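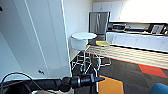

What does a shared kitchen need before anything else?
Somewhere to sit and somewhere to put things down. The rest can wait.

So says the woman who looks after the shared kitchen at Warmont, and she should know, she's been through two refits of it. She'd rather not have her name on the website, fair enough. We talked on Thursday over tea, in between people coming in for milk.

The long table was her first fight. The fitters wanted it flat against the wall. "I said no, you'll have people eating lunch facing plaster. It has to be in the room so you can get at it." It's a pale wood-grain thing with a thin reddish-orange strip along the edge, and she's fond of the strip. Others aren't. "Someone said it looked like a school. Well, I liked my school."

Then stools. Chairs were on the first list, and came off again when the bill arrived. She picked ones with a round white padded seat and a ring for your feet. White, in a kitchen? "Everyone asks. They wipe down. Dark ones look clean when they're not and then you sit in jam." The footrest matters more than the padding, she says -- short people have been complaining to her for years and she is one of them.

The whole refit came in at 2376 pounds, not counting the fridge. The fridge was its own saga. The old one hummed, leaked, and had a shelf nobody would claim. The new one is stainless steel and takes up a good bit of the white wall. "Fingerprints. That's my only regret. I go at it with a cloth and by ten o'clock it's hands all over again."

Rules? There are a few. Food with no label goes on Thursday afternoon. Mugs get washed by whoever used them. Nothing left on the table overnight apart from the yellow pad, which is for shopping. Milk, bin bags, washing up liquid. People write other things on it. "Somebody asked for a lobster. I put down fish fingers and they seemed happy."

I asked about the blue metalwork, as it gets mentioned a lot by people who use the place. She laughed at that.

"It's blue. What can I tell you. I'd have gone for white, to match. But I've come round to it, it's cheerful on a grey morning." She does worry about the marks. Scuffs don't bother her much, scratches do. Her advice is a damp cloth, a drop of soap, then a dry one straight after. No scourers, ever. She keeps 40 soft cloths under the sink and counts them back in on washday, becuase they walk.
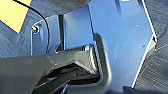 Blue metal, with a few streaks and scuffs and a round screw near the corner.

And screws. She has views on screws. Twice a year she goes over everything with a screwdriver, stools as well, and nips up whatever has worked loose. "It takes me a morning. Less if I'm left alone."

What's next? More hooks. A better bin. She has a catalogue from Kvaran with the corner folded down and wouldn't let me see which page. The Makum lot down the corridor want a toaster and she is holding out -- crumbs, the alarm, the smell. They've asked again for December.

"They can have it if they empty the tray," she says. Then someone wanted the milk, so we left it their.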